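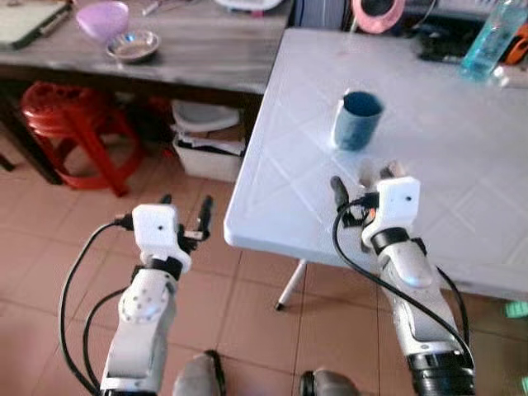 **Ticket 808: Label printer drops off network, jobs from Endow stall at "Sending"**

Opened: August 14, 2021
Raised by: Lina Salameh, dispatch
Assigned to: Tamer Bataineh, IT
Site: Leitão warehouse, ground floor
Priority: 2
Status: Closed

### Fault as reported

The Grornora label printer at the dispatch bench stops taking jobs partway through the shift. Endow shows each job as "Sending" and it stays there. The printer's own panel says "Ready". Turning the printer off and on clears the fault for a while, then it returns. Labels sent during the fault are sometimes lost and sometimes all print at once after the restart, so orders have gone out with double labels.

The fault started after the network cabinet was tidied in May, but was rare until this week. Lina has been writing down the times.

### Environment

- Printer: Grornora thermal, wired Ethernet, firmware as supplied
- Print server: Cimosex, Windows service, starts at boot
- Application: Endow dispatch module
- Printer address at time of report: ends in .39
- Port in use: raw TCP, 9100
- Admin page: port 80

### Log

**Entry, Tamer**

Pinged the printer from the print server while the fault was present. Replies came back, all under 2 ms, no loss. Opened the admin page in a browser. It did not load. Tried again by host name, same result. Concluded that something was answering on the address but could not confirm it was the printer.

Asked Lina to print the configuration label from the printer panel. She held the feed button until the light flashed, and the label came out normally. Print head, media sensor and ribbon are therefore not part of this fault.

**Entry, Lina**

The configuration label shows the address ending in .39, same as on the sticker. DHCP is set to "Off". The label also says the gateway is blank, in case that matters.

**Entry, Tamer**

Blank gateway does not matter here. The printer and print server are on the same subnet.

Cleared the queue in Cimosex and restarted the service. One test label printed. The second stalled. Queue log for the second job:

```
job accepted
connect port 9100
connect refused
retry in 80 s
connect port 9100
connect refused
job held
```

"Refused" is useful. A printer that is off or unplugged would give a timeout. A refusal means a device is at that address and is telling the server it has nothing listening on the port. Combined with the admin page not loading, this looks like a second device using the printer's address.

**Entry, Tamer**

Checked the ARP table on the print server with the fault present, then again after Lina restarted the printer. The hardware address for .39 was different each time. The one after the restart matches the configuration label. The other does not match any printer in the asset list.

Address conflict confirmed.

The restart clears the fault for a time as the printer announces itself when it comes up, and the server updates its table. When the other device next renews or announces, the table flips back and the jobs go to the wrong place.

**Entry, Lina**

Is it safe to keep printing in the meantime? We have a courier pickup and I have a stack of cartons without labels.

**Entry, Tamer**

Yes, with a workaround. I have connected the printer by USB to the dispatch PC and added it as a local queue. In Endow, go to Settings, Output, Labels and pick "Dispatch local". Do not use "Dispatch network" until this ticket is closed. Jobs already in the network queue have been deleted, so they need to be sent again from the order screen. Check each order against the carton first to avoid more duplicates.

**Entry, Lina**

Local queue works. It is slower to start the first label but fine after that. Two orders had been labelled twice this morning. I have voided the spare consignment numbers with the courier.

**Entry, Tamer**

Looked up the unknown hardware address on the switch. It is on a port patched through to the upstairs meeting room. The device is a conference phone. It takes its address by DHCP.

Checked the DHCP scope. The range was meant to start above the block kept for static devices. It was set to start inside it, so the printer's address was in the pool. The range appears to have been entered again by hand when the router was replaced during the cabinet work. The phone was given .39 at some point and has kept renewing it. It is unplugged between meetings, and the times on Lina's list match the room bookings closely enough to explain why the fault was rare before this week.

The router should test an address before giving it out. That option was also turned off.

### Fix applied

1. Corrected the start of the DHCP range so that it clears the static block.
2. Turned on conflict detection on the router.
3. Deleted the phone's lease and restarted the phone. It picked up a new address from the corrected range.
4. Added a reservation for the printer's hardware address, so that the printer keeps its address even if it is reset to factory defaults and comes up on DHCP.
5. Cleared the ARP table on the print server.
6. In Cimosex, changed the held job behaviour from "Release on reconnect" to "Hold for operator". This stops old labels coming out in a batch after an outage.

### Testing

Sent 39 labels through the network queue with the phone connected and a call in progress. All printed, none repeated. Unplugged the phone and plugged it in again, then sent one more label. Printed. Admin page loads from the print server and from the dispatch PC.

Turned the printer off with a job in the queue to check the new hold setting. Cimosex timed out and held the job. After the printer came back the job stayed in the queue until Lina released it.

### Follow-up

**Entry, Lina**

Switched Endow back to "Dispatch network". Normal since then. Can the USB cable stay? It would save waiting if this comes up again.

**Entry, Tamer**

It can stay. The local queue has been left in place and renamed "Dispatch local (backup)". Please do not set it as the default, as Endow does not write local jobs to the print log.

Other static devices on the floor were checked against the lease table. The time clock also sat inside the old range but nothing else had been given its address. A reservation has been added for it as well. The asset list now has a column for hardware address, filled in for the ground floor only. The upper floor is to be done under a separate ticket.

Router configuration exported and saved to the IT share. Closed with Lina's agreement.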